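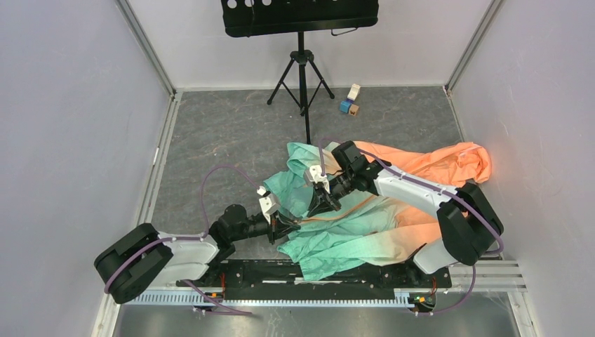 Taltton cell, pre-session checklist with my comments
March 5, 2021

I go through this before every batch of cloth-handling examples for the Vahidi model. It takes me about 10 minutes, a bit more if I've had to hunt for the torch.

1. Base and rail
Look along the teeth for threads and stray screws. OK, but do look from both ends (I never used to, and I paid for it in September).

2. Purple cables
Both arms, shoulder to gripper. Move each arm through its full reach by hand and watch the loops. OK, no snagging.

3. Gripper fingers
Check the edges and the pads. Worn and chipped, with white specks all over. I've marked this one as a comment and not a fail, as they still close on a fold of cloth. New set please, Ultel order, and two spares if the budget will stretch! 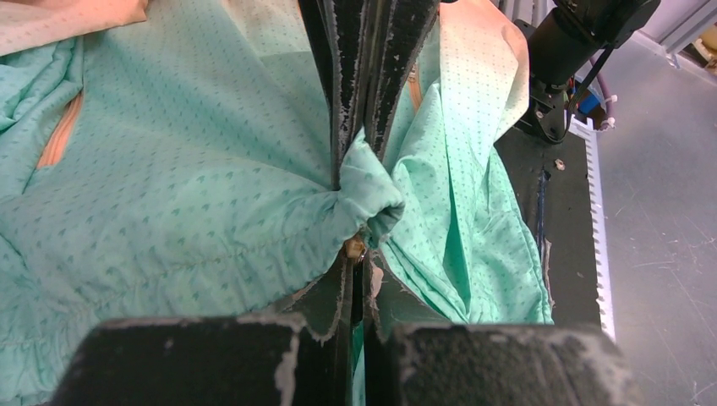 4. Garment
Crumple it and drop it, don't arrange it. The learner gets far too fond of tidy starts. Keep the zip in the mix, it's a good hard case.

5. Background
Stand and blocks stay where they are until the batch is done. If you bump one, write it in the log and start a new batch number. We're on 223.

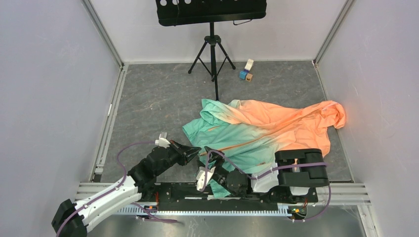 Item 5: stand and blocks at the back, jacket on the floor.

6. Recording
Run one throwaway example in Sovareck and play it back from all the views before you save anything. OK.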